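Search tickets, logs, people Go

Jollitz import stops at recipe 2176 of 3000
2024-08-09
By Ravindra Agarwal
5 min read

Status: solved (one small leftover at the bottom)
Affects: Jollitz recipe manager, self-hosted, fresh install
Machine: Prurden mini server, wired

Problem as first reported

I'm moving the whole family recipe collection out of the old Rathore desktop program and into Jollitz, which I have completely fallen for. The search is fast, it scales servings properly, and it reads my mother's mix of cups and grams without complaining! The Rathore export is one big text file with 3000 recipes in it. Jollitz starts on it happily, the green bar moves along, and then it stops at 2176. No error box. The page says "Working" and keeps saying it. If I reload, I have 2176 recipes and no sign that there were ever any more.

What I expected: all of them, or at least a message telling me which one it choked on.

First round

Restarted Jollitz and imported again into an empty library. Stopped at 2176.

Restarted the whole server. Same number, to the recipe. I was pleased by this, because a fault that lands in the same spot every time is one you can chase.

Checked disk space. Plenty. Checked memory while the import was running and it barely moved.

Tried another browser, then tried from the laptop upstairs. 2176 both times.

Opened the export in a text editor and went to the entry after the last good one. It's chili pickle, my aunt's version, and it looked perfectly ordinary: title, yield, ingredients, method, one note about sunny days. I deleted it from a copy of the file and imported that.

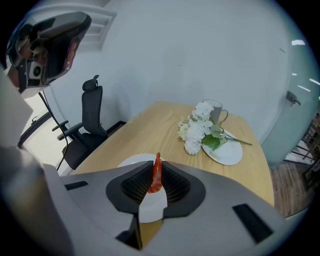 Stopped at 2176 again, now one recipe further down the file. So the pickle was innocent. That pointed to a limit of some kind, either on the size of what was coming in or on how long it was allowed to take.

Second round

Split the export in half with a text editor, making sure each piece kept the header line at the top (Jollitz won't touch a file without it, I learned that the slow way). The first half went in completely. The second half went in almost completely. That was a great moment, I made tea.

"Almost" means seven recipes short. More on those below.

With the halves going in, I went looking for the limit. The Jollitz log isn't shown on the web page, but it's sitting in the data folder in a file called import.log, and it is really readable. The last lines from the failed run:

reading entry 2175 ... saved
reading entry 2176 ... saved
upstream closed the connection
import worker stopped

There's the clue, third line. Jollitz didn't give up by itself. Something in front of it hung up. On my setup that's the small proxy that gives the server a nice address at home, and its timeout was set to 30 seconds. I put a kitchen timer next to the keyboard and ran the full import again, and the bar froze right as it rang.

Why always the same number? The server does nothing else in the evening, so it gets through the same stack of recipes in the same time. I wouldn't have believed it would be exact to the recipe. My best guess is that Jollitz saves in batches and 2176 is the end of one. If anyone here knows the batch size I would love to hear it.

The fix

1. Stop Jollitz from its settings page.
2. Open the proxy's config file and find the read timeout line for the Jollitz address.
3. Change it to something generous. I used ten minutes.
4. Restart the proxy first, then Jollitz.
5. Empty the library, or you'll get doubles of everything already in there.
6. Run the import on the full file and leave the tab open.

The bar went all the way across. I stood up for the last bit. 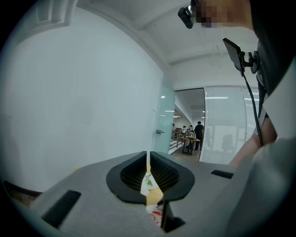

Gripper with its two black finger pads, light wooden tabletop below.

The seven missing ones

These had nothing to do with the timeout. With the full file imported I was still short by seven, the same ones as with the halves, and import.log listed every one of them as "skipped, no title". In Rathore you could leave the title blank and put the name in the category field, and at some point one of us had been doing just that. I typed the titles in by hand in the text file and imported those entries separately. One of them was the lemon rice I had been hunting for since we moved, filed under a category called "Lemon rice". So happy to have that back.

Things I tried that made no difference, to save the next person an evening

Changing the file encoding. It was already correct.
Turning photos off in the import options. My export has no photos anyway.
Turning off the nightly Dusen backup. It doesn't run until long after I've gone to bed.
Raising the upload size limit. The file is only text and it's tiny.

Still open

Fractions. Anything Rathore stored as a half comes in fine, but thirds arrive as 0.333 and so I have recipes asking for 0.333 cup of yogurt. Search and replace on the export would sort it out, and I may do that in September when I go through the desserts. If there's a display setting in Jollitz that I've missed, please add it to this ticket.

Also, could the "Working" page get a line pointing to import.log? It's such a good log, and I'd have opened it on the first evening if I had known it was there.

Took a Dusen backup of the finished library straight after and restored it to the laptop as a check. Everything opened, the lemon rice included.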